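Handheld grippers, week two: Lolex vs Clistar

14 shares | 6 comments

OK quick one because I have to be back at the table in a bit and if I don't write this down now I'll forget half of it.

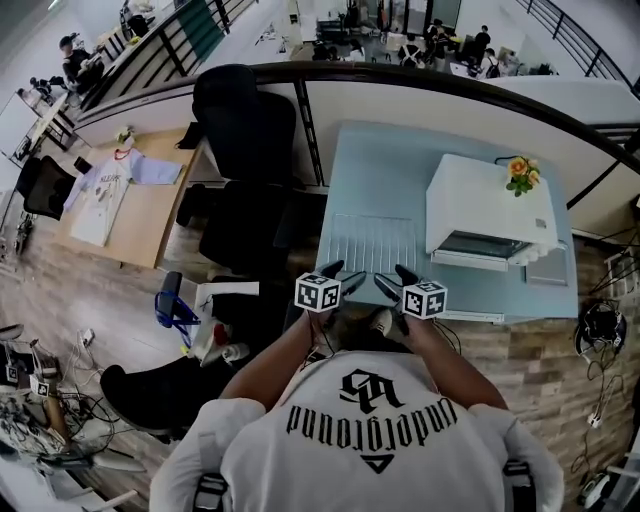
So. Two sets of handhelds on loan, the Lolex pair and the Clistar pair, and I have to say which one we keep by the end of November. Both track off printed markers. Both have a trigger, both have two fingers, both claim they'll work with whatever arm you bolt on later. On paper pretty much the same thing. In the hand, no.

Task is the toaster oven. Open door, rack in, close door. Then the same thing backwards. Sounds like nothing. Try it with two fingers per hand and no wrist feel and get back to me.

Weight first. The Lolex is lighter and for the first hour I loved it. Then my forearms started going anyway, and I think it's the grip angle, you end up with your elbows out like a chicken. Clistar is heavier but it sits lower in the palm, and I could go a whole morning on it without shaking my hands out. Didn't expect that. If you've got small hands you may feel the opposite, the trigger reach on the Clistar is long.

Triggers. Lolex is springy, nice snap, bad for anything slow. You squeeze a little, nothing, squeeze a little more and it shuts. Fine for picking up a block. Terrible for a rack wire, where I want to close halfway, slide along, then close. Clistar is mushy and I mean that as a compliment. You can park it at half.

Fingers. This is the one I keep changing my mind about. Straight fingers are easier to think with, you point and that's where it goes. Angled ones get under things better. For the rack you want under. For the door handle you want straight, or at least I do, I kept coming in too steep and knocking my knuckles on the glass. I swapped finger sets 2 times in one afternoon and it's four tiny screws each and I dropped one. Still haven't found it.

Tracking. OK so this is where I lost most of a day. Every time I brought both hands together in front of the oven door one of the markers would drop out for a few frames and the pose would jump. Blamed the Lolex. Swapped to the Clistar, same thing. Was me. I roll my left wrist in when I pull, and the faces turn away from the camera. Once I stopped doing that it mostly went away. A marker on every side of the cube helps a lot, do not let anybody sell you the flat plate version.

Also light. Late in the day the tracking gets worse where I sit, and turning the exposure down helped more than anything in the software. Write that on your hand.

Camera side. I'm wearing the overhead camera on a shoulder mount (the Monti one) and I go back and forth on it. Good: it moves with me, no tripod legs to kick, sees both hands nearly all the time. Bad: the straps creep. By lunch the view has tipped and I'm leaning back without noticing to make up for it. Tighten, creep, tighten. Somebody please make a strap with a real buckle. The fisheye is a lot of bend and straight edges go all over the place, but I tried a narrower lens and lost my hands every time I reached sideways, so fisheye stays.

Numbers so far, for those who like numbers. 1339 takes saved on the Clistar, over 800 on the Lolex. Not a fair count, the Lolex had the dropout day. I threw out 13 Clistar takes for bad sync, which I think is the controller and not the gripper.

Which brings me to the controller. Brorkiditz box. It works. I don't like it. Boots slow, the fan is loud, and if you unplug one hand while it's recording it keeps recording and just doesn't tell you. No beep, no light, nothing. You find out at the end when one file is tiny. I've started checking file sizes every break which is a dumb way to live. There's supposed to be a firmware fix. We'll see.

Things I'd tell myself two weeks ago:

Tape the trigger cable to your forearm. Don't tape it tight.

Recalibrate after lunch, even if it looks fine. Esepcially if it looks fine.

Put the rack back in the same spot only some of the time. I was being way too neat at first and all my takes looked like copies.

Slow down on the door. The last inch is where everything goes wrong.

So where am I. Leaning Clistar, with the angled fingers, and I'd steal the Lolex cube if I could because it's stiffer and doesn't wobble when you bump it. The Clistar cube has a little play where it meets the body. You can feel it with a fingernail. Shimmed mine with card, held so far.

Haven't tried either one on cloth. That's next, folding shirts, and I have a feeling the mushy trigger is going to be worse there and I'll have to take back half of this. Will post when I know. If you've run the Clistar with soft pads let me know in the comments what you glued them with, mine keep peeling of.

OK back to the oven.

Share this post | 6 comments

Recent posts
Shoulder mount or tripod, I still can't decide
Printing markers that don't curl
Why my left hand data was garbage
Brorkiditz controller, first boot
Finger pads: three glues, one winner (sort of)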